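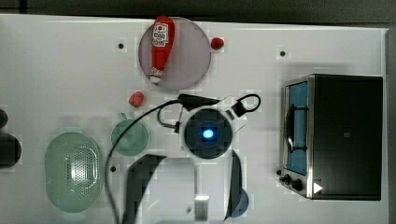
Ketchup, berries and the green colander, with the toaster oven on the right.

We use cookies to remember your settings and count visits. By staying on this site you agree to our cookie policy. Accept / Manage

The play kitchen lady (she asked me not to use her name, so that's what she'll be here) had already put the kettle on when I got to her workshop in Luvevstead, and she was talking about ketchup before I had my coat off.

"People always want the bottle," she said. "You can give a kid a whole basket of fruit and they'll go straight for the ketchup. My own did it. I did it!"

She runs Prurno, which puts together play kitchen sets for preschools, waiting rooms and the odd very lucky grandchild. She doesn't make the pieces herself. She buys them in, mixes them, throws out what she doesn't like and sends the rest off in cardboard boxes. A standard set has 75 pieces, and she had a lot to say about every one of them.

I asked her why there was so much green plastic around. She laughed and said she'd gone through a pale green phase and hadn't come out of it yet.

"I used to buy everything in bright colors, and after a month my eyes hurt. So I went looking for something softer, and I found this light green. Cups with a little short handle, colanders with the tiny holes. It looks nice next to red. You put a berry by a green cup and it looks like lunch."

The colander is her favorite piece in the whole range. She likes the oval shape and she likes that it works as three or four other things once a kid gets hold of it. "It's been a hat. It's been a boat. One preschool told me theirs was a bed for a dinosaur. I don't think anybody there has drained a noodle in it."

What about the berries? The little red ones look great, I said, but wouldn't they be the first thing to vanish?

"Oh, they go," she said. "They go under the radiator, they go in pockets, they go home in a boot. I pack extra. I also tell everybody the same thing, which is keep them for the bigger kids. If you've got babies crawling around, leave the small fruit in the box and bring out the plates." She's very firm on that point and came back to it twice before I left.

Plates took up a good part of the afternoon. She has gone off white ones completely (they disappear on a white table, she says, and then somebody leans an elbow on one) and these days she prefers the see-through kind with a smoky tint, a sort of grayish mauve. I wasn't sure about those at first. Then I had one in front of me with a ketchup bottle on it and I got it - the red really does stand out.

Her customers are split on the big appliances. Some want a toy stove with painted knobs. Others want something that looks like what's on the counter at home, and she's been leaning toward that second group. She's fond of a black toaster oven with stainless-steel trim and says it makes all the toy food around it look more serious.

"Kids know the difference. They know what a toaster oven is for. You put one on the table and they stop throwing things and start cooking. Well, they throw less."

Does she play with the sets before she ships them? "Every time. I lay it out, I make myself something silly for lunch, I move the pot over to the left because I'm left-handed and that's where I want it. If I'm bored after five minutes, something's wrong with the set."

Last year she sent out 2,589 boxes, and she still writes the packing slips by hand. Her one partner is Flonero, a small warehouse across the road that lets her have 7 shelves at the back. She started with 2. For sorting she borrows a method from her aunt's old kitchen shop, Coşkun, where everything was kept by shape first and color second, so round things live with round things. It took me a minute to see it, but after that I could find any cup in the place.

Before I went I asked for her cleanup advice, being the owner of a living room floor I can't see. She said to use one wide basket with no lid and no dividers. "Dividers are for grown-ups. A kid wants to tip it in and be done. Warm soapy water every couple of weeks, dry it all on a towel, and check the bottle cap, because that's where the gunk sits."

A smaller set, with more plates and fewer berries, is coming in May. She's still deciding on the cup. It will probably be green.

Recent posts
A shelf for every puzzle
Felt food: is it worth the lint?
Our reader survey on dress-up boxes
Rainy day tables under the stairs

Contact | Privacy | Copyright 2024 | Back to top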